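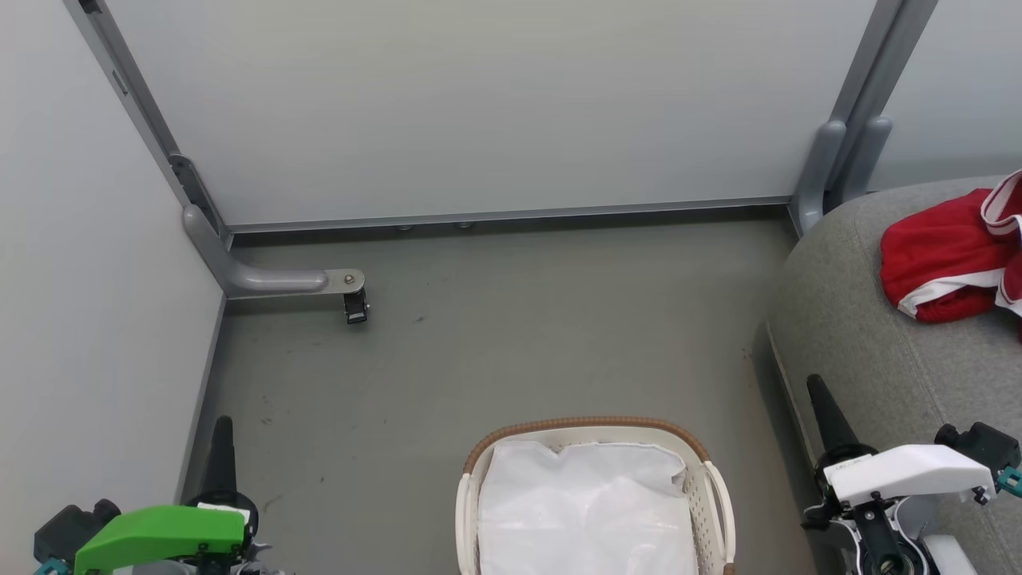
– ¿Dónde va la ropa que está en el sofá?

– En el cesto, y el cesto baja a la lavandería antes de las 7.

Así empezaba el turno en la residencia de Traltham. La pregunta la hacía siempre el que llegaba y la respuesta la daba el que se iba, con el abrigo puesto. Yo llevaba tres semanas en el puesto y todavía preguntaba.

La sala de descanso ocupaba el fondo del pasillo. La habían separado del comedor con paneles sobre postes metálicos, una compra hecha a la casa Vuorinen cuando el edificio era todavía una oficina. Los paneles no llegaban a cerrar del todo. De noche se oía desde allí la cámara frigorífica, y también a los que hablaban en el comedor creyendo que no los oía nadie.

Aquella noche había una prenda roja en el sofá gris. Tenía ribetes blancos y estaba hecha un ovillo. La levanté por una punta y busqué la etiqueta. En la residencia toda la ropa llevaba un número cosido, de cuatro cifras, y la lavandería devolvía cada bolsa según ese número. El de la prenda roja era el 2152.

Fui a mirar el cuaderno. El 2152 había pertenecido a un hombre de la segunda planta que jugaba en el equipo de Rembridge y que se marchó en marzo sin dejar dirección. Debajo de su línea alguien había escrito «baja» con lápiz. Los números no se volvían a usar. El último asignado era el 3235, el mío.

Volví a la sala y me senté al lado de la ropa. Pensé que la habría encontrado alguien al limpiar detrás de un armario. Pensé también que el hombre podía haber vuelto y que dormía en alguna habitación sin haberse inscrito. Las dos cosas pasaban a veces. En cualquier caso la norma era la misma, la ropa sin dueño se lavaba, se guardaba 25 días en el estante y luego se daba.

El cesto ya tenía puesta la bolsa. Lo arrastré un poco con el pie para acercarlo.
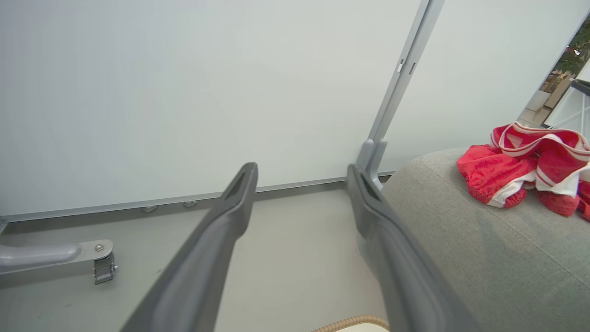

Lo que no sabía era qué hacer con el número. Si mandaba la prenda con la etiqueta del 2152, la lavandería la devolvería con una nota, número dado de baja, y habría que rellenar un parte. Si la descosía, sería una prenda cualquiera y nadie vendría a reclamarla.

En el cajón del mostrador había unas tijeras pequeñas. Las traje y estuve un rato con ellas en la mano. En el comedor dos personas hablaban del autobús de Gistmont, que había cambiado de horario. Una dijo que lo había perdido dos veces. La otra le preguntó si iba a quedarse hasta el invierno y no oí la respuesta.

Dejé la etiqueta como estaba. Metí la prenda en la bolsa, hice un nudo flojo y bajé el cesto por la escalera de servicio. En la hoja de entrega escribí el 2152, con buena letra, y en la casilla de observaciones puse que estaba pendiente de recogida.

Cuando subí, el compañero de la mañana se quitaba el abrigo. Miró el sofá y me preguntó si quedaba algo por bajar. Le dije que ya estaba todo abajo y fui a buscar mis llaves.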